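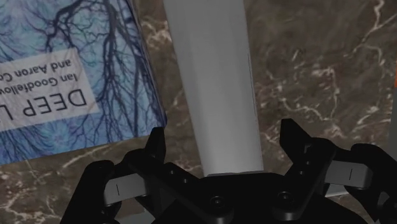 August
Notes by Kerstin Skjelbred

Reading a hard book: handout for week 2

Last week we dealt with taking notes in lectures. This week is about the other thing you all claim to do, reading the set text. Most set texts are long, dear and written by people who have forgotten what it was like not to know the subject. You will still have to get through yours.

1. Don't start at page one

Start with the contents list, and give it ten minutes. Mark the chapters your course covers, then the ones those chapters lean on. In most cases that leaves you with less than half the book. The rest can stay on the shelf looking impressive.

Prefaces are worth a look when they tell you which chapters can be skipped. When they thank the author's dog, move on.

2. Three passes

First pass: headings, figures, the first line of each paragraph. No pen. You are finding out where the furniture is.

Second pass: read properly, pen in hand, and stop after 40 minutes whether you feel clever or not. Put a small cross next to anything you don't follow and carry on. Do not sit glaring at a single line until lunch. I have done this and the line always won.

Third pass: go back to the crosses only. Around 16 is normal for a technical chapter. Some will have sorted themselves out by then. Bring the others to the Tuesday class.

3. Symbols

Keep a sheet of paper in the book and write down each symbol the first time it appears, with its meaning and the page. Authors run out of letters and start using the same one twice – usually in the chapter you are being examined on.

4. Highlighters

A yellow page is a page you have coloured in. If you must highlight, do it on the third pass and allow yourself one line per page.

5. For next time

Pick one chapter, do all three passes, and bring your crosses on a single sheet. Half a page on what you skipped and why. Please don't write "time", I will know.

Comments

Asif Baloch: Is the 40 minutes per chapter or per sitting? Asking for my weekend.

Kerstin Skjelbred: Per sitting. Sorry about your weekend.

Melaniia Fedoruk: The symbol sheet works. Mine is now longer than the chapter.

Alfredo Ambrosio: Can we do this with an e-book? I can't find where to put the paper.

Amado Malabanan: I keep mine in a notebook next to the laptop, page numbers and all.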